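News from the repair evening

The repair evening in the Garnano community rooms has now run for one full year, and I was asked to write some lines about it for the newsletter. I will write mostly about lamps, because lamps are what people bring.

When Kulsoom Ghumman started the evening, we expected bicycles and trousers with broken zips. We got these also, but by the second month the long table was full of reading lamps, bedside lamps and one very heavy standing lamp that came by bus. In the first year we have looked at some 300 objects and 70 of them were lamps. Gilles Bailly, who writes everything in the blue book, says that 50 of the lamps went home working. The others had mostly a broken transformer, and for these we could not find the part at a fair price.

The most usual fault is a simple one. The cable becomes weak at the place where it enters the base, where it is bent each time the lamp is moved. From outside it looks perfect. We cut away the bad piece, put the cable back with a proper clamp, and test it before the owner takes it away. Please do not repair this with tape at home! Tape holds for a week or two and then it becomes warm.

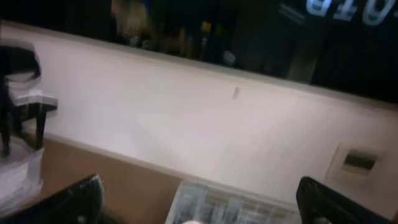

Spare parts are the next matter. Nana Adjei has made a list of what we use most, and it is shorter than I thought: switches, clamps, fuses, lamp holders in two sizes, and the small screws that always roll under the radiator. If you have such things in a drawer, we are glad to take them, also used ones. Best is to bring them in a clear plastic container, like the one in the photo, so that we can see what we have without opening every tin. Until now we had biscuit tins, and last winter Selorm Sulemana looked through eleven of them for one fuse. Write on the lid what is inside, if you know it. If you do not know it, write nothing, and we will sort it on the evening.

We would also like to have one or two more people who can sew. Kulsoom does this alone at present, and the waiting time for coats is now three weeks. You do not need your own machine — there are two in the cupboard, and one of them was serviced in September.

The doors open at half past six and we take the last object at eight. Please bring only what you can carry yourself, and no microwave ovens. The repair costs nothing, but if we have bought a part for you, we ask you to pay for the part.

Negin Akbari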